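Fliken Clothes Exchange, Trindthorpe
Questions we are asked often

We collected on this page the questions that come to us by e-mail and at the door. If your question is missing, please write to us and we will add it. The page was last changed on Oct 23, 2023.

What is Fliken?

Fliken is a clothes exchange. You bring clothes which you do not wear any more, you receive points for them, and with the points you take other clothes home. No money is paid for the clothes themselves. We have been open in Trindthorpe for several years, in the old shoe shop beside the Umel bakery. Many people still look for us at our former address, so please note that the entrance is now from the yard side and not from the street.

Do I have to be a member?

To exchange clothes, yes. To come in and look, no. Membership is for one year and it begins on the day when you sign the form. You get a paper card with your number. Please bring the card each time, as we find your points by the number and not by the name. We have several members with the same surname, and it has happened that points went to the wrong person.

Can my family use my card?

Yes, everybody who lives at your address can use it. For a friend we can make a guest visit, one time only. After this the friend must decide if he or she wants to join.

How do the points work?

Each piece has a value between one and 11 points. A child's T-shirt is one point, a winter coat in very good condition is 11. Most trousers, skirts and shirts are between three and five. You receive the same number of points which the next person will pay, we do not keep a part for ourselves. The list with all values hangs beside the desk, and Binta Olaniyan can send it to you by e-mail if you like to prepare at home.

You can collect up to 300 points on one card. When you reach this number we cannot add more until you have used some. We had to make this rule after a few members brought very much and took nothing, and the rails became too full to move.

Do the points expire?

They stay valid as long as your membership is valid, and for two months after it. When you renew in this time, nothing is lost.

What may I bring?

Clothes for adults and for children from two years. Scarves, hats and belts are also welcome. Everything must be washed and completely dry. Small repairs are no problem if they are done well.

What do you not take?

Underwear, socks, tights and swimwear we do not take, also when they are new with the label. We do not take shoes, because there is no place to store them. Uniforms with the name of a company we must refuse too.

How should I prepare the clothes?

Please empty the pockets and look into them twice. We found house keys, a train ticket and one time a tooth of a child in a small envelope. Close the zips and the buttons. Fold the pieces flat and put the heavy ones at the bottom, the jeans for example, and the lighter ones on them. It is not necessary to iron.
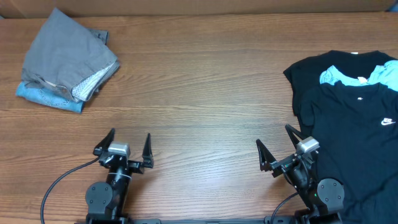 Bags are better than boxes, as the door to the sorting room is narrow. You will have your bag back on the same day if you wait, otherwise we keep it one week behind the desk. Please write your member number on a piece of paper and lay it on the top inside the bag.

How much can I bring at one time?

Two bags of normal shopping size. If you are moving house or clearing the wardrobe of a relative, please call before. Chinyere Adeyemi will then find with you a morning when there is more time.

Can I wait while you look at my clothes?

Yes, if it is not too busy. For one bag we need 20 minutes in a quiet hour. In the autumn, when everybody changes the wardrobe, it can take until the next opening day, and the points are then written on your card later.

What happens if you refuse a piece?

We give it back to you and say the reason. Please do not be offended. Often it is a small stain which is seen only under our lamp. If you do not want it back, we can put it in the textile container of the town, but for this there are no points.

I do not agree with the value. What can I do?

Speak with the person at the desk, and if you still do not agree, with Uchenna Ajayi. You can always take the piece home again before the points are written. After this the value stays.

Can I try the clothes on?

There are two cabins at the back, and a larger one with a chair and a rail for holding. Please take not more than five pieces with you. The curtain of the left cabin is a little short and a new one is ordered.

The size on the label is not right. Why?

Sizes are different from one maker to another and they have changed over the years. We hang the clothes by the size that we measure, so on the rail you may find a label which says something else. A tape measure hangs at each rail. The surest way is to measure trousers that fit you well at home, lying flat, and to bring the number with you.

Can I return something?

Within two weeks, unwashed and not worn, and with our paper tag still on it. You get the points back.

Do you repair clothes?

We do not, but we have a repair table once a month where Abimbola Ojo shows how to shorten trousers, change a zip or close a hole in a pullover. You do the work yourself with our machines. Thread is there, zips you must bring. There are six places, and you can put your name on the list at the desk.

How many pieces do you have?

Last year 2,022 pieces found a new owner. On the rails there are usually some 200 for children and clearly more for adults. Large sizes for men are always too few, so we are specially glad about these.

When are you closed?

We close for two weeks in February for the counting and for cleaning the floor. In this time please do not leave bags in the yard. The rain comes in there from the side, and wet clothes we cannot accept.

Is there parking?

The yard belongs to the bakery and cars may not stand there. You can stop for a short moment to unload. The nearest car park is behind the Iyamu hall, five minutes on foot. Bicycles can stand at the wall under the roof.

Can I come with a pushchair or a wheelchair?

Yes. There is one low step at the door and we have a ramp for it. Please ring the lower bell and we will lay it out. The large cabin is wide enough for a wheelchair to turn.

How can I reach you?

By e-mail is the best. The telephone stands in the front room and we do not always hear it when we are sorting.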